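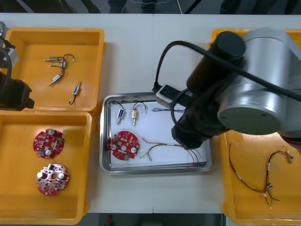
Orange bins and a steel tray on the white table.

Dravville Repair Shed - FAQ

When are you open?
Monday evenings, 6.30 till 9. Last items taken at 8.15. Closed all of June.

Where?
Unit 34, Fotlow Yard, behind the tyre place. Bus 18 from Noditness stops at the gate.

Do I need to book?
For lamps, toasters, radios, no. Sewing machines yes please, they take ages.

What does it cost?
Free to have it looked at. You pay for parts. Donations in the tin, cash or card.

What don't you fix?
Microwaves. Gas anything. Tellies over 32 inch. Phones, sometimes, depends who's in.

Can I leave it with you?
Only if we're waiting on a part. You get a ticket, keep hold of it. Stuff not collected after three months gets stripped for spares.

My Hviid kettle wont switch off, is it worth bringing?
Yes. Empty it first!! Bring the base as well.

Do you take old electrical bits?
Small ones. Plugs, leads, motors, switches. No batteries, no printers. Bag them up and label them if you can.

Is there parking?
Four spaces, usually gone by 7. Try the road oposite.

How do I get in touch?
Ring Dravville 229 815 and leave a message. We check it Mondays, so dont panic if it's quiet.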